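Home Topics Robotics Index Random article

Teaching by demonstration (robotics)

Reading time: 4 minutes

Teaching by demonstration is a way of giving a robot a new skill by having a person carry the skill out through the robot's own body. The person may take hold of the arm and move it, or may work it from a distance with a set of controls. The joint positions, hand positions and camera views are stored while this goes on, and a program is later fitted to them. A single recorded attempt is called a demonstration or an episode.

Guiding by hand

In hand guiding, also called kinesthetic teaching, the motors are set so that the arm gives way when pushed. The teacher stands beside the robot and leads the arm through the task. The method needs no extra equipment and is common in factories, where the path is short and the parts are always in the same spot. It works less well for hands with many fingers. A teacher has only two hands, and placing four robot fingers and a thumb on an object while also holding up the forearm is slow work. The teacher's own body also tends to block the cameras.

Remote control

In remote control, or teleoperation, the teacher does not touch the robot. Common controls include a smaller copy of the arm, a sensor glove, and a headset with two handheld grips. The robot follows the teacher's motion, usually with a short delay. Force is hard to judge this way, and new teachers often press too hard or close the hand too early.
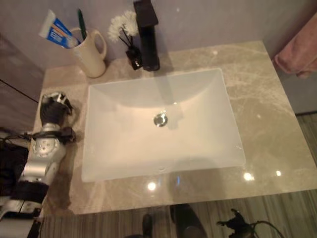 Household tasks make up a growing share of recorded demonstrations. Cleaning, tidying and folding are popular choices, as they call for contact with objects that differ from one home to the next. Bathrooms are considered difficult for vision. A polished marble counter throws the ceiling lights back as bright spots, and a white basin gives a depth camera little texture to work with. Small goods kept at the back of a counter, such as a mug with a toothbrush and toothpaste in it, also limit the path the arm can take. Teachers are usually told to bring the hand in from the front or the side and to pause before contact.

Cameras

Most setups use one camera at the head and one at each wrist. The head camera shows where the hand is in the room. The wrist camera shows the fingers and whatever is close to them, and is the more useful of the two during a grasp. Cloth is a known problem for wrist cameras. A towel or garment can hang over the hand and hide much of the view, and recordings of this kind were once thrown out as a matter of course. 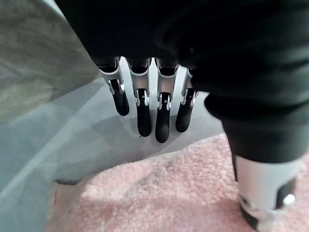
Later practice has been to keep them, provided the joint readings are complete. Mahnaz Shokri's Etim handbook, revised on Sunday, August 25, 2019, advises marking such stretches and leaving them in the set.

Amount of data

The number of demonstrations needed depends on the task. The Cenon trials used 300 episodes for wiping a flat surface and over 700 for picking up cloth. The Oltitano group repeated the wiping task with fewer episodes but a wider choice of rooms, and reported similar results. Broltix, a file format used by both, stores each episode with the teacher's initials and the type of control.

See also: Force feedback; Motion retargeting; Sensor glove

Comments

pkerrin: The part on hand guiding should mention gravity compensation. Without it you are just lifting a heavy arm all day.

Dalia M.: Is the Etim handbook still the current one? I thought there was a new edition in December.

tov_88: We tried gloves and went back to the small copy arm. Fewer dropped objects, sorer shoulders.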